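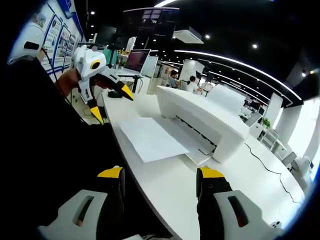
Inkjet printer on an office desk, with a sheet on the output tray.

Lurlow Household Letters Corpus: Data Card

Summary
The Lurlow corpus contains 4000 transcribed pages of family correspondence in English. It is intended for the study of spelling, greetings and everyday vocabulary.

Contents
letters.csv — one row per page, 16 columns
writers.csv — one row per writer, 1096 rows
notes.txt — transcription rules

Transcription
Original spelling and line breaks are kept. Words that could not be read are marked [unclear]. Each page was transcribed by Delali Lamptey or Catinca Mocanu and checked by Zuweira Sulemana.

Known limitations
Dates are missing for 137 pages. Postcards are not included. Street addresses and telephone numbers have been replaced with the tag [removed].

Terms of use
The corpus may be used for teaching and non-commercial research. Copies may not be redistributed without written permission from the Ametepe Archive.

Maintainer
Fuseini Quaye, Ametepe Archive
Last updated 3 July 2025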